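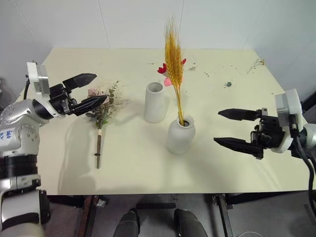
Two arms, two vases and a bouquet at the Plilar open day.

How to watch a robot demo without being taken in

By Noemí Cortés
December 10, 2024

I've been to more robot open days than I care to admit, and I usually come home with a tote bag and very few facts. Flower arranging is the current favourite. It looks delicate and it photographs well. It also tells you very little unless you do some work yourself.

1. Arrive early and look at the table before anyone starts talking. See what is already in place. If one vase holds wheat and the other is empty, ask who filled the first one.

2. Look for crumbs. Bits of dried stem at the side of the table are worth more than the brochure. Ask how they got there.

3. Ask who is driving. "Autonomous" on a poster can mean a person with a controller behind a curtain. Subbarao Lobo, who ran the Plilar session, answered this one straight when I put it to him: part of the routine was steered by hand. The poster didn't mention it.

4. Get the number of tries as well as the number of successes. I was told 400 stems placed. It took a second question to learn that this was out of 1,292 attempts.

5. Ask for a small change. Turn the bouquet round, or shift the empty vase a hand's width. Ask first, and keep well back from the arms until someone says they are stopped. A refusal goes in your notes too.

6. Stay for the second run. Most visitors drift off to the coffee after the first, and the patter gets looser once they've gone.

Write it all down before you leave the building. My notes from the Quezada day in March say only "impressive, ask about grippers", and I never did ask.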